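Stirketis Student Robotics Project
Progress report to the Flendero education fund
Prepared by Napaporn Bunnag, club lead, Okedcombe

Period covered: second half of the grant

Summary

The club has 15 students this term, the same as at the last report. All of them have finished the safety and setup sessions. The arm is mounted and calibrated, and the block-pushing task is running. We have spent 1,054 dollars of the equipment line, mostly on mounting hardware, paint and replacement rods. Two items are behind schedule and are listed further down.

Work completed

The students work in two groups. Tiago Barreto's group handles the table, the board and the blocks. Kenta Wada's group writes the control code and keeps the logs. In our first report the groups traded places every two weeks. We stopped doing that because the code group kept losing its thread, and they now stay put until a task is finished.

The task is a simple one to state. A student calls out an instruction such as "push the yellow block toward the green star," and the arm has to carry it out with a single straight rod. There is no gripping. The students asked for this limit themselves after seeing how much time the Phetsri school team spent on finger alignment last year. Pushing has its own problems. A cylinder rolls away if it gets knocked over, and a star turns when it is pushed on a point.

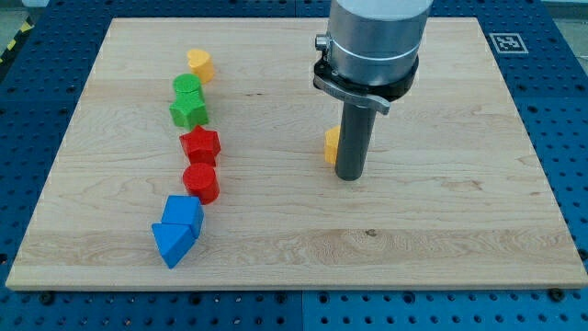

OKEDCOMBE, February

The task set is hearts, stars, cylinders, squares and triangles, painted in solid colors so that the instructions can name a block by color and shape. The maple board gives the blocks a flat surface to slide on and sits on the blue pegboard table. A printed marker on the pegboard, just past one corner of the board, is used for lining up the camera coordinates with the arm.

By the end of the period the groups had logged 1,001 pushes. Each one is recorded with the instruction, the start position and a pass or fail mark given by a student. Some 80 of these have to be thrown out. The marker had shifted on the table and the positions were off by more than a block width. Kenta's group found the error by plotting the end points and now checks the marker before every session.

Results are best for cylinders and squares and weakest for triangles. Instructions that involve two blocks touching each other fail more often than the others, usually when the rod catches the second block on the way past. The students want to try a slower approach speed before they change anything in the planning code.

Behind schedule

The spoken instruction part has not been started. Instructions are still typed in by hand after they are called out. Abilio Marín has offered to run two evening sessions on it, and we expect to begin once the triangle work is done.

The written guide for other schools is in draft — four chapters out of seven. Kulap Nakpan is editing it and needs wiring diagrams from both groups.

Next period

Finish the speed tests, repeat the discarded pushes, and hold the open evening for parents. We are not asking for any change to the budget. We would like to move the due date for the guide to the end of the school year, and ask for your approval of that in writing.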